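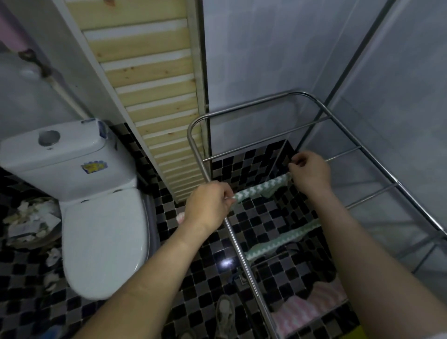
2023-10-06

3 min read

Spent most of the morning on the old desktop. The sound had gone again after the last update, and the printer was showing as offline even though it was switched on and had paper in it.

I started with a backup this time. Zarnus copied 935 files to the external disk and skipped 13, all of them temporary ones, so I left those. Then I ran Fudlow to clear out the leftovers from programs I removed in September. It listed over 1,000 entries in the registry. I didn't let it touch them. Last year I did, and lost the scanner for a fortnight.

The sound was simple enough. Windows had put its own driver in place of the maker's. I rolled it back in Device Manager, restarted, and it worked. The printer took longer. I removed it, restarted, added it again, and got the same message. In the end I found it was set to a port that no longer existed. Changed the port, printed a test page, fine.

Start-up is down to 10 programs. I could take out more but I don't know what two of them do.

Hélder Barreto rang after lunch about his laptop. Told him to make a restore point and leave the rest until I come over.

Still to do: label the disk, write down the port setting.

4 shares | 3 comments

Esteves: Same thing with the port here. Is yours on wifi or a cable?

Flolunport: I gave up on registry cleaners years ago.

Esteves: Never mind, sorted it. Mine was on the wrong port as well.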